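Ticket 3405 - Toltent twin-arm bench kit, right arm drops out mid task
Status: open, waiting on customer
Opened: Mar 26, 2019
Site: Warkbridge
Reported by: Imke Kohlhase
Assigned: Finn Stüber

Imke K.
Kit on trial, decision due end of March. Phone stand task. Right arm picks up fine, lifts, then stops dead part way to the stand. Left arm carries on as if nothing happened. Error on the console is "joint 2 timeout". Restart clears it, comes back after a few runs. Same program ran all morning yesterday without a hitch. Nothing changed on our side exept we swapped in the white stand.

Finn S.
Thanks. Stand won't matter for a timeout. Can you send: firmware version from the status page, log from the last failed run, and a shot of the bench with the right arm holding a phone. Don't power off before you pull the log, it gets wiped.

Imke K.
Firmware 2.11. Log attached, 4000 lines, sorry. Stop is near the bottom.

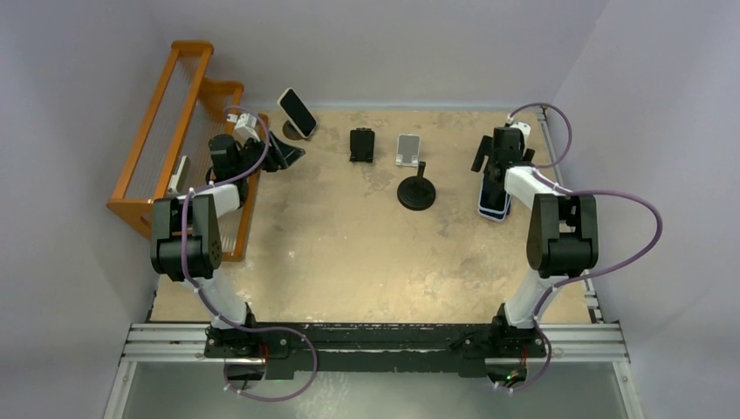 Speed is at default. Tried slower, same thing. Haven't touched the mounting bar or any of the bolts since Helmut Kramer set it up.

Finn S.
Got it all. Log shows the right arm losing comms for more than 2 seconds, then the safety stop. Not a motor fault, looks like cable or connector to me. Please try in this order:
1. Power off, reseat the purple cable on the right arm at both ends. Push till it clicks.
2. Check there's slack at the shoulder with the arm stretched right to the back.
3. Run the pick with no phone, 11 cycles.
4. If it still stops, swap left and right cables and run agian. Tell me which arm fails.

Imke K.
1 and 2 done. Gripper end wasn't fully home I think, hard to tell. Step 3 clean. With a phone it stopped once, on the way back. Not done 4 yet, Gerd Lindemann needs the bench till tonight.

Finn S.
OK - do 4 when you get it back. Have asked Raili Väisänen in stores to put a spare cable aside, goes out under the trial terms, no charge. Trial can be extended if this eats into it, just ask. Leaving ticket open.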